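Stultis lessons register – data card

Last updated: September

## Summary

The Stultis register is a set of 474 lessons-learned entries written by project teams at or shortly after project close. Each entry records one event or condition, what it did to scope, schedule or cost, and what the team would do about it next time. The entries come from 35 closed projects delivered under three programs: Druro (depot and yard works), Sarıgül (street and drainage renewal) and Pridon (records system replacement). Stultis is the name of the register and of the small script that validates it.

The register is intended for project managers preparing a risk workshop, for sponsors reviewing a business case, and for anyone studying how close-out reports are worded. It is unsuitable for estimating.

## Files

- `lessons.csv` – one row per entry, UTF-8, comma separated, quoted text fields
- `projects.csv` – one row per project, joined on `project_id`
- `vocab.csv` – controlled terms for `cause` and `phase`
- `CHANGES.txt` – field changes between releases
- `check.py` – validates the three CSV files against each other

The letter ı and the letter ü in Sarıgül must survive import. Some spreadsheet programs open CSV files in a legacy encoding and will write the damaged spelling back on save, after which `check.py` rejects the program column. Import as UTF-8 explicitly.

## Fields in lessons.csv

- `lesson_id` – integer, stable across releases, never reused
- `project_id` – foreign key to `projects.csv`
- `phase` – initiation, planning, delivery, close-out or handover
- `cause` – one controlled term, required
- `cause_other` – free text, only where `cause` is `other`
- `event` – what occurred, maximum 1000 characters
- `effect` – consequence for scope, schedule or cost
- `response` – what the team did at the time
- `recommendation` – what the team would do on the next project
- `sponsor_action` – yes, no or unknown
- `confidence` – integer from 1 to 4, assigned by the coder

`sponsor_action` is set to yes only where the source report states that a sponsor made or withheld a decision. It is not inferred from tone. Entries reading "management was slow to respond" are coded unknown.

## Coding rules 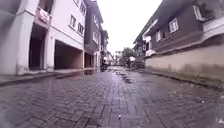 Cause and effect are coded separately, and the cause is taken at the earliest point the team could have acted. This gives most trouble in the Sarıgül entries, where the reports tend to name the weather and stop there. A narrow street laid in small interlocking bricks, wet from rain, with open covered bays on the ground floor of the building to one side, is a normal working condition for that kind of program, and a delay in it is coded `weather` only if the plan carried a weather allowance that was exceeded. If the plan carried no allowance, the code is `planning_assumption`. If access to a property was needed and had not been arranged, the code is `stakeholder_access`, whatever the sky was doing.

Where an entry describes two unrelated causes it is split, and both rows receive new identifiers. The parent identifier is retired and listed in `CHANGES.txt`. Where two entries from one project describe the same event from different workstreams, both are kept. Merging them was tried in the first release and reversed, as the workstreams often disagreed on the effect and the disagreement was the useful part.

Confidence scores are as follows.

1 – the event is implied but not stated
2 – the event is stated, the effect is not
3 – event and effect are stated, no supporting record was seen
4 – event and effect are stated and match a change request, log entry or minute

## Source material

Source documents were close-out reports, handover minutes and, for Pridon only, a workshop transcript. Reports were between two pages and a full binder. The longer ones did not yield proportionally more entries. Templates differed between programs: Druro used a table with a compulsory "root cause" column, Sarıgül used free text under four headings, and Pridon had no template until its final year.

Personal names, position titles below director level and contractor names have been removed from all text fields and replaced with a role in square brackets, e.g. [site supervisor]. Dollar amounts are rounded. Dates are reduced to the project phase.

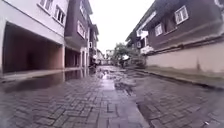 The removal of names was done by hand and then checked with a word list. Residual identifiers are possible in the `response` field, where teams were inclined to credit one another. Report any that are found and the row will be withdrawn until it has been edited.

## Known limitations

- Only closed projects are included. Cancelled projects were not required to file a close-out report, and few did.
- Successes are under-represented. The Druro template asked for problems first, and many authors did not get past that section.
- Pridon entries are longer and more hedged than the rest. Length of text should not be read as severity.
- `effect` mixes schedule and cost in one field. Splitting it is planned; the older rows need to be re-read first.
- A single coder assigned `confidence`. No inter-coder agreement figure is available.
- Recommendations were never followed up. The register cannot show whether any later project acted on one.

## Validation

Run `python check.py` from the folder holding the CSV files. It takes no arguments. It reports missing foreign keys, terms absent from `vocab.csv`, text over the length limit and retired identifiers that have reappeared. Exit code 0 means no findings. Warnings about trailing spaces in `recommendation` can be ignored.

## Reuse

Text may be quoted with the `lesson_id` and release number. Please do not quote an entry against a named program without its `confidence` score. Proposed changes to the vocabulary should list the affected identifiers and the present and proposed term for each.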